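In Praise of the Box You Can See Into

I have opinions about food containers, and after a spring of clearing out cupboards I'd like to set them down, because I think most kitchens would be happier with fewer boxes and better ones!

My own conversion started with soup. For years I kept leftovers in whatever came to hand: old margarine tubs, takeout trays, a bowl with a plate on top (we all do this one). The fridge was full and I still ended up ordering pizza, since I couldn't tell what was in there without opening everything. One evening in April I pulled every last tub onto the counter and found 19 of them, and a good half had lids that belonged to something else. So out they went, and in came six matching clear ones with snap-on lids and a soft seal around the rim.

What a difference! I know it sounds like a small thing to be cheerful about. But a clear box changes the way you use a fridge. You open the door, you see orange, you think of last night's lentils, and dinner is settled before you've taken your coat off. A white tub can sit on the same shelf for two weeks and never cross your mind.

People tell me glass is better, and I understand the appeal. Glass doesn't stain, and it looks lovely on a table. I own two glass dishes and I love them both. But I carry lunch to work on a bus, up a hill, in a bag with a laptop in it, and glass is heavy. I also drop things. For the fridge shelf and the lunch bag I'll take plastic every time, even after it goes cloudy. A cloudy box has earned its place, and you can still make out the color of what's inside, which is all I ask of it at seven in the morning.

Then there's the lid. If you spend your money anywhere, spend it there. I want a separate seal, one that runs the whole way around, and I want latches I can feel closing. I had a set once, from a shop called Nitau, with lids that simply pressed on, and they were fine for crackers and hopeless for sauce. I still remember the tomato on my library book. My rule now is that a new box gets filled with water, shut, and held upside down over the sink before it goes anywhere near my bag. Try it with the ones you already own. You may be surprised which of them pass.

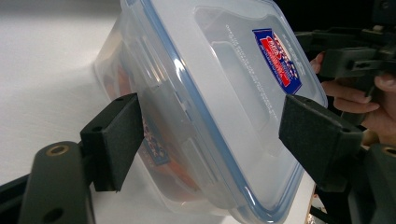

A pale blue seal like that one cheers me up every time, because I can find its edge easily when I wash it. And please do wash under the seal if yours comes out! A butter knife handle will lift it. Leave it off overnight to dry and the lid will smell of nothing at all in the morning.

Kodikara wrote in after my last piece to say that seals are more trouble than they're worth, that clear boxes only make a person feel guilty about old rice, and that a stack of cheap tubs you can give away with the food still inside beats any fancy lid. Fair enough, and I've sent plenty of stew home with friends in tubs I never wanted back. Keep three or four for that. But guilt about old rice is the whole reason I like seeing it. I eat it sooner.

One more plea, about labels. I peel off whatever I can on the first day, with warm water and a bit of cooking oil, and if a sticker won't budge I leave it alone and get on with my life. I'd sooner have a strip of masking tape on the side with the date on it. Mine says "beans, Tues" more often than I'd like to admit, and there's a pot of them on the stove now, so I'd better go and find a box.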